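Landlord says I can paint, but the walls are wood paneling. How bad is this idea?
Posted by zedthorpe_tenant, 28/07/2021

I rent the lower half of a house in Cladberg with a back room paneled in wood from end to end. The landlord has told me in writing that I may paint it "any reasonable color," and has offered $75 toward supplies, which I believe is the most he has ever spent on the place.

My sister says to prime it first. My father says that painting wood is a sin and he won't visit. Do I have to sand the whole thing, or can I get away with washing it? I have one weekend and no particular talent.

2 replies

Macario Salinas

Wash it, scuff it, prime it, paint it. You don't need to take it down to bare wood, only knock the shine off so the primer has something to hold. Use a degreaser first, especially near the door, where decades of hands have been. Then a shellac or oil-based primer. Skip that and the knots will come through your nice white paint like tea stains by about the second winter, and your father will hear of it somehow.

I've done three of these rooms for relatives who now consider it my hobby. White is the easy choice against wood. 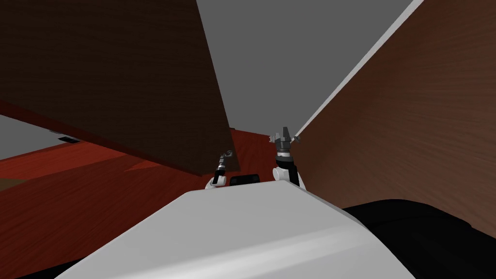
What I'd buy with the $75

Primer first, and the good kind. Spend up to 50 on it if you have to and go cheap on the rollers. Get an angled brush for the grooves, because a roller will sail right over them. Do the grooves first, then roll the flats before the grooves dry.

Give the primer a full night. The can says an hour. The can is an optimist.

cuautle_dan

just use the Vemero one coat stuff, did my hallway in an afternoon. it did need 11 coats in one corner but that corner was always weird. also open a window, I did not and I don't remember much of the evening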